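Bimanual Kitchen Task, Final Report
Team Jestine (Marlies Hofstetter, Imad Sfeir, Nikau Lowther)
Advisor: Damian Hauser

What we set out to do

Two-arm tabletop manipulation in simulation. Pick up a small item from a plate, put it down on the cutting board, don't knock anything over. One policy, camera images in, joint targets out. We started from the Harnby codebase that last year's team left behind, and most of July went to getting it to build again.

Original plan had a handover between the arms too. Dropped that after the midterm review, no time.

Setup

Sim runs at a fixed step, policy gets called every 7 steps and the targets in between are interpolated. Demos recorded by teleop, all by Nikau and Marlies. We ended up with 1,384 episodes after filtering. Filter script throws out anything where the item leaves the counter or the logger dropped a camera frame. The second one was way more common then we expected, see Problems.

Policy is a plain behavior cloning transformer with action chunks. Tried three chunk lengths, kept the middle one. Short chunks jittered at the grasp. Long chunks were smooth but it kept going after a missed grasp like nothing happened, carried air over to the board and let go.

Logging and replay (Imad's part)

Wrote our own tool for this, called Fetell. Takes an episode log and replays it in the renderer with the predicted chunk next to the recorded action. Can scrub back and forth. Should have been built in week one, it found more bugs than all our unit tests together. Unit tests are in the repo anyway.

Problems

Camera sync. Images were stamped when written to disk, not when rendered. Under load they drifted behind the joint readings by several steps, so the policy was learning from old pictures. Myroslav Bondarchuk from the Steiner group pointed us at the writer thread. Fix was 17 lines.

Letterboxing. Renderer output is wide, the encoder wants square, so we pad top and bottom with black. For a while training padded and eval stretched. Scores were terrible and we blamed the network for a week.

Idle arm. With the right arm doing the pick, the left one is supposed to stay put with the hand open. Early checkpoints had it drifting toward the pan, probably becuase the two arms shared one output head.

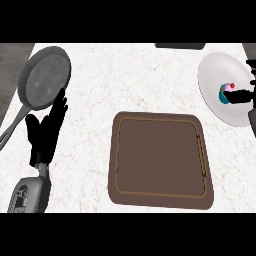 Splitting the head helped. Each arm now gets its own, plus a small loss term on the idle arm's joint velocity. The weight on that term is touchy, too high and the left arm won't move even in the episodes where it has to.

Contact on the cupcake asset is still bad. Collision mesh is one convex hull, so the fingers close on the hull and not on the frosting or wrapper shape. Fine for lifting, wrong for anything to do with grip force. We didn't fix it.

Left to do

- proper collision mesh for the small items
- randomize the plate position more, right now it's always on the same side of the board
- retry detection so it doesn't carry air
- merge Fetell back into the main branch (Imad has the PR open, needs review from Damian)

Configs for the final runs are in the repo under runs/final. Use those and not the ones in the wiki, the wiki ones still have the old padding.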